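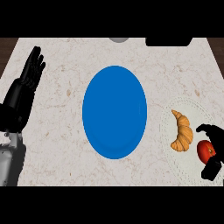
Imprimer | Envoyer par e-mail

Août – par Benvinda Cordeiro

Main droite : retour sur l'arrêt d'urgence du banc 2

Le banc 2 a été arrêté en pleine séance à la fin du mois dernier, pendant la tâche « petit-déjeuner » (prendre un aliment, le poser dans l'assiette). La main droite s'est refermée sur une tomate et n'a plus relâché son effort. Menaka Pathirana, qui surveillait l'essai, a appuyé sur le bouton d'arrêt. Pas de blessé. La tomate a été écrasée, un tendon du pouce a cassé et la coque de la paume est fendue. Le banc est resté hors service jusqu'à la fin de l'enquête interne, dont les conclusions sont résumées dans cet article. Le compte rendu complet est dans le dossier partagé de l'équipe Manipulation.

Ce qui s'est passé

La politique de commande utilisée ce jour-là, nom interne Darkari, avait été entraînée entièrement en simulation puis chargée sur le robot réel le matin même. Elle avait passé la validation habituelle. Les premiers essais, avec les viennoiseries en mousse, n'ont rien montré de particulier. Au passage à la tomate, les doigts sont descendus par-dessus, le pouce est venu par-dessous, et la consigne de fermeture a continué d'augmenter alors que l'objet était déjà tenu.

Le limiteur de courant aurait dû couper. Il ne l'a pas fait, pour une raison distincte expliquée plus bas. Le bras gauche n'est pas en cause : il attendait en position ouverte, comme prévu dans cette phase de la tâche, et il s'est immobilisé normalement à l'arrêt.

La cause côté simulation

Gilberto Chambi a repris les épisodes un par un. Le jeu d'entraînement compte 3 777 épisodes de saisie simulés. Dans 453 d'entre eux, la phalange du pouce pénètre dans le volume de l'objet sans que le moteur physique signale un contact. Le modèle de collision du pouce avait été simplifié au printemps pour accélérer les calculs, et la nouvelle enveloppe était plus petite que la pièce affichée. À l'écran, le pouce paraît bien placé. Pour le calcul, il ne touche rien.

La politique a donc appris que, lorsque le pouce arrive par le dessous, il faut serrer davantage pour obtenir un contact. En simulation cela ne coûte rien : la tomate est une sphère rigide, elle ne s'écrase pas et la main n'a pas de tendons. Les épisodes fautifs étaient tous comptés comme réussis, le critère étant la position finale de l'objet dans l'assiette. L'effort appliqué en chemin n'entrait pas dans la note.

Les croissants sont beaucoup moins touchés. La main les aborde par l'extérieur de la courbe et le pouce travaille peu. C'est aussi pour cela que les essais du début de séance se sont bien passés, et que personne n'avait de motif de s'inquiéter avant la tomate.

La vérification par caméra virtuelle n'a pas aidé. Nous relisons les séquences avec les mêmes vues que celles données à la politique, et dans ces vues le dessous de l'objet est souvent caché par la main. Gilberto a dû tracer les profondeurs de pénétration pour voir le défaut. Le script existe maintenant, il s'appelle verif_contact et il tourne en quelques minutes sur un lot complet.

La cause côté matériel

Le limiteur de courant des mains se règle dans un fichier de configuration propre à chaque banc. Sur le banc 2, la main droite avait été remplacée par une main de rechange venue de l'atelier de Drenovden. Le fichier n'a pas été mis à jour et les seuils lus au démarrage étaient ceux d'un modèle plus ancien, dont les moteurs consomment davantage. Le seuil était donc trop haut pour protéger la main installée.

La fiche de changement de main demande bien de contrôler les seuils. La case était cochée. Après discussion avec les personnes concernées, il apparaît que le contrôle a été compris comme « le fichier est présent », et il l'était. La fiche a été réécrite : il faut désormais y recopier la valeur lue sur le contrôleur, et une deuxième personne la compare à celle de la plaque.

Arlindo Guimarães a relu les fichiers de tous les autres bancs. Il a trouvé un écart du même genre sur un banc du site de Teruvard, dans le sens opposé : seuil trop bas, arrêts intempestifs dont l'équipe se plaignait depuis des semaines. Corrigé.

Ce qui a fonctionné

Le bouton d'arrêt a coupé la puissance dès l'appui. La zone au sol était dégagée et Menaka se tenait à la bonne distance. Il faut aussi noter que l'essai avait une surveillante dédiée, qui ne faisait rien d'autre. Odair Xavier, responsable sécurité, demande que cela reste la règle pour tout premier chargement d'une politique, y compris quand les résultats en simulation sont bons et que le planning est serré.

Un point moins satisfaisant : après l'arrêt, la main est restée serrée sur l'objet. Les doigts ne se rouvrent pas sans puissance. Avec une tomate, ce n'est pas grave. Avec la main de quelqu'un, ce serait autre chose. La procédure de déblocage manuel existait, mais elle était rangée avec la documentation du bras, et il a fallu la chercher. Elle est maintenant affichée à côté de chaque banc, avec la clé de desserrage accrochée dessous. Merci de ne pas emprunter cette clé.

Ce qui change

– Le modèle de collision du pouce revient à la version complète. Les calculs seront plus lents, et les créneaux de nuit sur le serveur sont rallongés en conséquence.

– Les épisodes avec pénétration sont retirés du jeu et Darkari est réentraînée sur le reste. Quelque 3 000 épisodes devraient être conservés, le script ayant aussi écarté des séquences douteuses pour d'autres motifs.

– Un coût d'effort est ajouté à la note de réussite. La valeur n'est pas encore fixée. Trop forte, elle donne des mains qui lâchent les objets.

– Toute politique nouvelle passe d'abord à vitesse réduite, avec le limiteur réglé au plus bas, et sur objets souples. Les objets durs viennent ensuite.

– Le banc 2 reprend du service avec une main révisée. La pièce cassée est partie chez Chraibi pour expertise du tendon ; nous voulons savoir s'il était déjà usé.

Reste une question ouverte, celle des anciennes politiques. Plusieurs ont été entraînées après la simplification du pouce et sont encore installées ici ou là. Elles ne sont pas forcément dangereuses, les tâches de rangement de couverts ne sollicitent presque pas le pouce, mais nous ne l'avons pas vérifié pour toutes. En attendant, elles ne doivent pas être lancées sur un robot réel sans l'accord d'Odair. En simulation, pas de restriction.

Les équipes qui ont récupéré le modèle de la main pour leurs propres scènes doivent elles aussi remplacer le fichier de collision. L'ancien a été retiré du dépôt, mais les copies locales ne se mettent pas à jour toutes seules. En cas de doute, Gilberto peut passer verif_contact sur vos données ; envoyez-lui le chemin du dossier et laissez les noms d'origine des fichiers.

Les incidents, même sans casse, se déclarent toujours par le formulaire habituel. Deux serrages anormaux avaient été remarqués sur ce banc la semaine précédente et mentionnés à l'oral seulement.

Imprimer | Envoyer par e-mail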